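Buscar en el sitio Introduce términos de búsqueda Ir

Proyecto de fin de módulo – Sistemas de cableado estructurado
Etiquetado y reordenación del cableado en el aula taller
11 de octubre de 2024

1. De qué va

El encargo era sencillo sobre el papel. Taller de redes, 2 armarios, cableado heredado de varios cursos y ninguna documentación fiable. Había que inventariar, etiquetar, rehacer lo que estuviera mal y dejar un plano que otra persona pudiera leer sin preguntarnos. Somos un grupo de cuatro. Ocho sesiones de taller, más lo que hicimos en casa con las hojas de cálculo.

Lo llamamos Lukia porque la carpeta compartida pedía un nombre y se quedó así.

2. Punto de partida

Documentación previa: una hoja impresa dentro de la puerta del armario A, con tachones. Media hoja no coincidía con nada. Tres numeraciones distintas: una a rotulador sobre los paneles, otra en las rosetas, y una tercera en cinta de pintor que se caía al tocarla. El armario B ni eso.

Inventario de la primera sesión: 243 latiguillos entre los montados y los de las cajas. Longitudes mezcladas, categorías mezcladas, muchos sin marca legible en la cubierta. Separamos por categoría lo que se podía leer y el resto a una caja de "pendientes". Esa caja fue un error, luego lo contamos.

El material nuevo (etiquetas, bridas de velcro, conectores) se pidió a Sutex. Llegó en dos envíos, el segundo tarde, y por eso el armario B se empezó cuando el A tendría que haber estado cerrado.

3. Criterio de numeración

Aquí perdimos más tiempo del previsto. Opciones que se discutieron:

– Número corrido, del 1 en adelante. Facil de imprimir, pero en cuanto se mete una toma en medio se rompe.
– Código por mesa. Las mesas se mueven cada trimestre. Descartado.
– Armario, panel, puerto. Ejemplo: A-02-17. Es más largo pero dice dónde mirar.

Elegimos el tercero. La misma etiqueta en los dos extremos del latiguillo, más otra en la roseta. Letra grande, sin logos. Probamos dos tamaños de etiqueta, la estrecha se despega en cables finos si no da la vuelta completa, así que pasamos a la ancha de tipo bandera y adiós al problema. Bueno, casi: en los paneles muy poblados las banderas se tapan unas a otras. Solución a medias, girarlas alternando izquierda y derecha.

Los colores. Queríamos un color por servicio (datos, voz, gestión) y no había latiguillos suficientes de cada color. Al final el color no significa nada en esta instalación y está escrito así en el plano, en mayúsculas, para que el curso que viene no saque conclusiones.

4. Ejecución

Orden de trabajo que acabamos siguiendo, después de hacerlo mal el primer día:

Anotar puerto de origen y destino. Foto antes de tocar. Desconectar un solo cable. Comprobar con el tester. Si falla, a la mesa de crimpado. Si va bien, etiquetar los dos extremos y volver a conectar. Apuntar en la hoja. Siguiente.

El primer día quitamos seis de golpe para ir más deprisa. Tardamos el resto de la sesión en saber cuál era cuál.

El tester es un Hirano del departamento, el básico: mapa de hilos y poco más. No mide diafonía ni certifica nada, hay que decirlo claro. Todo lo que en este informe pone "correcto" significa continuidad y orden de pares correctos, no que el enlace cumpla categoría. Para certificar haría falta otro equipo y no lo teníamos.

Crimpado: norma T568B en todo. Encontramos latiguillos con una punta en A y otra en B, seguramente cruzados antiguos de prácticas, y los apartamos con cinta roja. Errores nuestros más repetidos: destrenzar demasiado, dejar la cubierta fuera del conector, invertir el par verde. El capuchón hay que pasarlo ANTES de crimpar. Nos pasó más de una vez, todos lo sabíamos y aun así.

La caja de pendientes. La idea era revisarla al final y al final no quedaba tiempo. Se revisó deprisa en la última sesión y varios cables perfectamente válidos se quedaron sin clasificar. Habría sido mejor dedicarle un rato en cada sesión.

Para guardar el repuesto montamos una estantería pequeña, modelo Juvholm, con cajas por longitud. Funciona si la gente devuelve las cosas a su caja. Hay una hoja de préstamo colgada al lado, veremos.

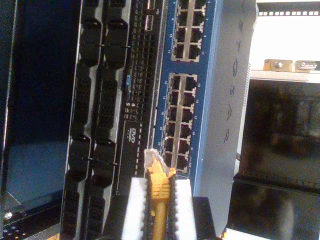
En el armario B hubo que decidir además qué hacer con la holgura. Los latiguillos de 2 metros sobran para saltos entre panel y conmutador que están casi pegados, y el sobrante acababa hecho un nudo delante de los puertos. Cambiamos los que pudimos por otros más cortos y el resto va recogido con velcro en el lateral. Nada de bridas de plástico, aprietan de más y para cambiar un cable hay que cortarlas todas. Respetar el radio de curvatura, que en las esquinas del armario es donde se nos olvidaba.

5. Coste

Presupuesto máximo del departamento: 600 euros. No se agotó. El grueso fue en conectores y etiquetas; el velcro, menos de lo que creíamos. La tabla con el desglose va en el anexo, falta incorporar la segunda factura, que nos llegó con el informe ya casi escrito.

6. Resultados

Armario A: terminado, etiquetado y con plano. Armario B: etiquetado entero, plano en borrador. Las rosetas de la pared del fondo tienen numeración nueva, las de la pared de la ventana conservan la antigua debajo de la nueva porque no se dejó quitar (pegamento). Puede confundir.

Prueba rápida con compañeros de primero: les dimos una roseta y tenían que encontrar el puerto en el armario. Con la hoja vieja casi todos se rendían. Con el plano nuevo lo encontraron sin ayuda, aunque dos preguntaron qué era la cifra del medio. Hemos añadido una leyenda.

7. Lo que queda pendiente

– Pasar a limpio el plano del armario B, previsto para noviembre.
– Cargar el inventario en la hoja del departamento, ahora esta en la nuestra.
– Etiquetas de repuesto: queda menos de un rollo.
– Decidir qué se hace con los cruzados de la cinta roja. Nosotros los guardaríamos para prácticas, bien marcados.
– Revisar otra vez la caja de pendientes.

Anexos: tabla de puertos (A y B), desglose de gastos, hoja de préstamo, leyenda de numeración.

Contacto | © 2024 Departamento de Informática y Comunicaciones | Volver arriba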